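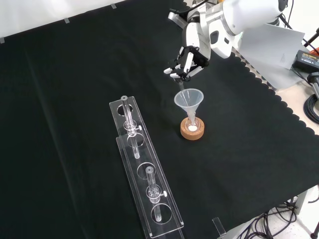 OK, I have spent my whole March on homemade black currant soda and I need to tell someone! Started with a recipe from a little booklet called Wellow, which wants you to boil the fruit for ages, and I hated it. Tasted like cough drops. So I went cold instead: frozen berries, sugar, a lid, leave it alone overnight. The syrup comes out so dark in the jar, darker than that black cloth even, and then you add fizzy water and the whole glass goes bright pink. I yelled the first time. (2 a.m., sorry neighbors.)

Ratio I landed on: 3 parts berries to 2 parts sugar by weight. Less sugar and it's too sharp for me, but if you like sharp, go for it. A pinch of salt helps a lot. Lemon does nothing, these berries are sour enough already.

Someone asked if you can use fresh. Sure! Freeze them first anyway. The skins split when they thaw and you get way more juice, and you don't have to mash anything.

Best berries so far came from the Dalitz farm stand, the ones in the paper tubs. Small and kind of ugly and SO much flavor. The supermarket bag was fine, just a bit flat. I also tried a jar of preserved ones from Dambrauskienė, already sweetened, so I cut the sugar in half and it still came out like candy. Great on pancakes though.

Things I've put the syrup on besides soda: yogurt, rice pudding, vanilla ice cream, a very plain cake that really needed the help. The ice cream wins by a mile. You get these little frozen streaks where it hits the cold and they're chewy, almost like taffy.

Oh, and save the leftover berries after you strain! I spread mine on a tray in a low oven for 4 hours with the door open a crack. They go leathery and sour-sweet, and I've been eating them by the handful out of my coat pocket.

Next batch is getting bay leaf. One leaf, torn, in with the sugar. A friend in Ukenent swears by it and I'm already thawing the berries. Will post how it tastes tomorrow!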